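3.2 Laundry folding in shared rooms

The second part of our study is about folding. In the first part (Section 3.1) we looked at how people sort clothes before washing, and there the differences between households were small. With folding the differences were much larger, and they depended more on the table than on the person. This surprised us, as earlier writing on housework mostly treats folding as a habit that one learns from a parent and then keeps.

We visited four homes in Clurkstead, all of them in older buildings where the washing machine does not have a room of its own. In such homes the machine stands in the kitchen, in the hall, or in a larger room that is used for several things during the day. The clean laundry is therefore folded near the place where people also cook, eat or work. Each home was visited four times between January and the end of the study. The full set holds 2,615 folded items, of which towels and shirts are the two largest groups. Socks and underwear were left out, because many participants did not wish to have them recorded.

For each item we noted three things: the surface it was folded on, the first fold, and the number of times the cloth was turned or flattened again before it was put on the pile. We call the last of these "returns". A return is any movement that goes back to an earlier state, for example opening a half-folded towel to pull out a corner. Small strokes with the flat hand were not counted, as the two coders could not agree on them. Where the coders did not agree on a return, Ylva Westerberg looked at the item again and made the decision.

The surface had a clear effect. On a bare table the cloth slides, and people used this. They pulled a shirt toward themselves by one hem and let the weight of the cloth straighten the rest. On a table covered with a sheet or a mat the cloth stays where it is laid. It is then easier to make the second fold, but the first one takes more work, as every wrinkle must be lifted out and cannot be pulled out. Two participants told us that they cover the table before folding for reasons of cleanliness, and that they had never thought about whether it made the work slower.
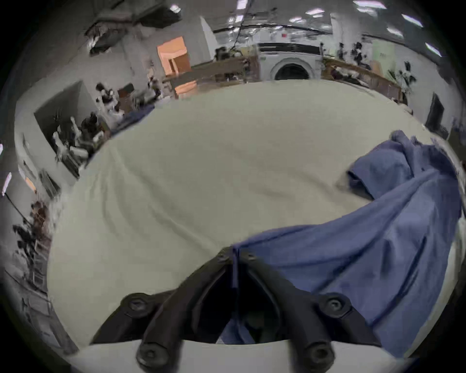
The first fold is also where most returns happen. A cloth that comes to the table in a heap has no clear front or back, and its hem may be doubled over inside the heap where it is hard to find. Participants dealt with this in two ways. Some looked for a corner first, held it down, and opened the rest of the cloth away from it. Others lifted the whole item into the air, shook it, and laid it down again. The second way was faster for shirts and for small towels. For large towels and for bed linen it often failed, as the far end landed folded and had to be opened by hand. In the home we call Uvach, where the table was narrow, the second way was almost never used.

Holding one corner has a cost which we did not expect at the start. While the corner is held, only one side of the cloth can be moved, and the folds that are made by opening tend to run from the held point across the cloth in a long diagonal line. Such a diagonal must be removed before the first straight fold, or it will remain in the finished item. We found 46 items which were put on the pile with a diagonal crease still in them. When we asked about these, most participants said that they had seen the crease and that it did not matter for a towel. For shirts they were more strict.

Soft and slightly fuzzy fabrics are a special case. They keep their shape when pressed, so a bunched part stays bunched even after the cloth around it has been made flat. Smooth cotton falls down by itself when one waits a little. One participant, who had folded hotel linen for several years before she moved to Clurkstead, did exactly this: she opened a sheet, let it rest, and folded two towels in the meantime.

The distance between machine and table was of less importance than we had supposed. In the home we call Skutik the clothes were carried through two rooms, and in the home we call Annamalai the machine was only a few steps from the table, but the number of returns for each shirt was nearly the same. What did change with distance was the size of the heap. When the way was long, people carried everything at one time, and items from the bottom of the heap were more wrinkled when their turn came.

We did not measure how tired the participants were, and we did not ask them to fold at a fixed hour. Both would be useful in a later study. It should also be noted that all four tables were of ordinary dining height, and that nobody in our group folds on a bed or on top of the machine, although several participants said that their neighbors do so. The results for the ironing board are given separately in Section 3.3.

Figure 2. Folding laundry on a table in a shared room, with the washing machine behind it.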